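Download Safety Checklist for Design Software Installers
With reviewer comments

Prepared by Syafiqah Sutanto. Comments by Elibariki Temba and Kadir Canpolat.
Last revised April 4, 2018

Use this list before you run any offline setup file for a web editor, layout program or image tool that did not come on the company's own disc or from its own account page. We wrote it after going through 37 download pages in February. Most of those pages promised the full program, the latest version and a virus-free file. We would not have installed what most of them handed over.

Tick each item or write N/A. An item left blank counts as a fail.

Part A. The page

A1. The page names the company that makes the program, and it is the right company.
Comment (Temba): You would think this one is a gimme. The page for the Rilix page builder credited two different makers in the same paragraph. Fail.

A2. The version number is the same in the title, the text and the file name.
Comment: Fail on Rilix again. Title says one release, the setup file says an older one. "Latest" on these pages means latest when somebody last bothered to edit the title.

A3. There is one download button.
Comment (Canpolat): I do not accept "the real one is the smaller one" as an answer. If a person has to guess, it fails. Candby Mirror had a decent looking page otherwise and still put two ads above the link dressed up as buttons.

A4. The license is stated in words a customer could hold somebody to.
Comment: "Free full version" is not a license. Neither is "free for education purpose only." If the maker sells the program, ask who gave this page the right to give it away. We wrote to Candby Mirror and asked. No reply as of this revision.

A5. System requirements are listed and believable.
Comment (Temba): One page for a current layout program still listed Windows 2000. Either the text was pasted from something old or it was never read. I marked it a fail and Kadir wanted a pass with a note. It stayed a fail.

Part B. The file

B1. The file size matches the size on the page.
Comment: Small differences are fine, as sites round differently. A full editor that arrives as a tiny "setup helper" is a downloader. It will fetch whatever its owner wants that day. Stop there.

B2. The file is not inside a password-protected archive.
Comment (Canpolat): The usual excuse is that the password keeps the file from getting damaged. It does no such thing. It keeps the scanner from looking inside. Automatic fail, no discussion.

B3. A checksum is posted, and it matches.
Comment: Check where it is posted. A checksum sitting on the same page as the file proves only that the page agrees with itself. Look for it on the maker's site. Pešek does this properly for its font manager. It was the only one in our batch that I passed without a remark.

B4. The installer carries a valid digital signature in the maker's name.
Right-click the file, open Properties, look at the Digital Signatures tab. No tab, no install.
Comment (Temba): Read the name slowly. The signature on the Venberg editor setup was valid and belonged to a company none of us could connect to Venberg. A valid signature from a stranger is a fail.

B5. The file comes up clean in two scanners, updated the same day.
Comment: Necessary, and people lean on it far too much. New junk gets through. If a readme tells you to switch the scanner off "because of a false alarm," throw out the file and the readme with it.

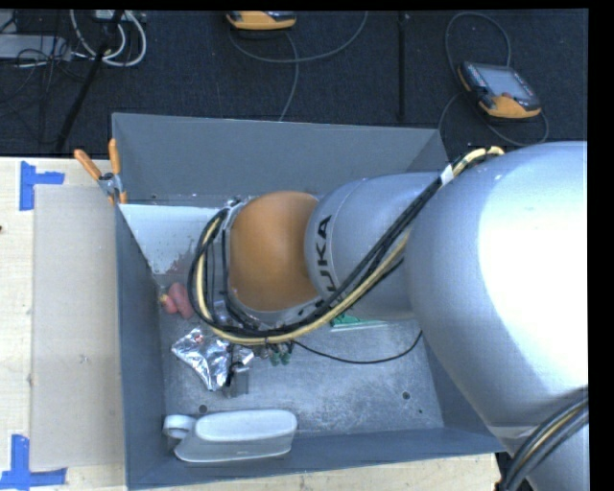
KUKA arm over an open metal bin.

Part C. The install

C1. Test machine only, with nothing on it you would miss.
Comment: "I'll just do it on mine quickly" is how we lost an afternoon in February. Whoever signs the sheet writes down which machine was used.

C2. Disconnected from the network before the setup starts.
Comment (Canpolat): An offline installer should finish offline. The word is right there in the name. Venberg stopped partway and asked for a connection. Fail, and I would like to know what it wanted.

C3. Custom install chosen, every screen read.
Comment: Look for boxes that are already ticked. Toolbars, search changes, "speed boosters." On Rilix, the button marked Decline also accepted the second offer. We ran it again to be sure.

C4. No crack, patch or key maker in the folder.
Comment: If there is one, you do not have a free version. You have a stolen one, with who knows what added. Delete it and tell Aiman Entili so the sheet can be closed.

C5. Default browser, home page and startup items are the same after as before.
Comment (Temba): Take the before list on paper. I have seen people try to remember it.

Part D. After the install

D1. The program opens, saves a page and opens that page again.
Comment: Use plain HTML with one linked style sheet. Then look at the saved code in a text editor. We found a script line in a Candby Mirror copy that none of us had typed. I cannot say what it did, and I do not need to know in order to fail it.

D2. Updates come from the maker's server.
Comment: Plenty of these copies have updates turned off, and the page calls that a feature. It means you keep every hole the program shipped with.

D3. The uninstaller works, and the leftovers have been checked.
Comment (Canpolat): Rilix left a scheduled task behind. Removed by hand.

Results for this revision

Pešek font manager — pass
Candby Mirror, layout program — fail (A3, A4, D1)
Venberg editor — fail (B4, C2)
Rilix page builder — fail (A1, A2, C3, D3)

Saodah Tambunan asked whether a file with a single fail could go ahead if the user really needs the program. No. Get the maker's own trial. It may want an email address and it will run out one day, and both are cheaper than cleaning a machine.

Send completed sheets to Aiman Entili, one sheet per file. Please do not staple the signature printout to the back, as it gets lost in the scanner tray. The next revision will split B4 into two items.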